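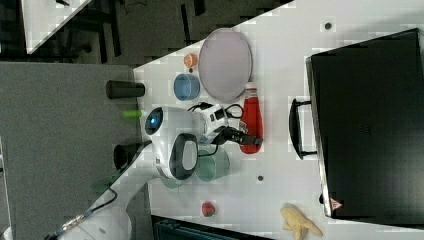 4. Turnout and handover in the Skiltholm district vote

4 min read

We coded council minutes for the two terms after the vote. Source: the clerk's own bound copies, plus the Humphreys list of polling returns. 3,250 ballots cast in the district, 59 spoiled. Margin for the winning slate was small, and both sides claimed a mandate (see Gwynne's earlier note on this).

Main result: incoming councilors kept most of the outgoing spending lines. Of 83 motions passed in the first term, few touched the road budget, which had been the loudest campaign issue by far. Same pattern in Kendik, weaker.

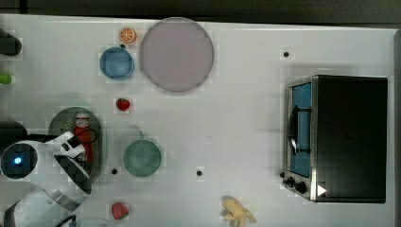 Motions on staff appointments went the other way. Quick, mostly unanimous, often tabled late in teh session. Vaughan reads this as patronage. Gwynne does not; he points to posts left vacant before the vote. We can't settle it from minutes alone, the recorded debate is too thin.

Figure 4. Motions by subject, first and second term, Skiltholm and Kendik. Appointments shown seperately.

One limit. Kendik minutes have gaps in December, so second term totals there are a floor. Dropping Kendik leaves the main result as is.

Related items
- Huw Gwynne: Vacant posts before a local vote
- Mabli Vaughan: Who gets appointed, and when
- Reading the Humphreys returns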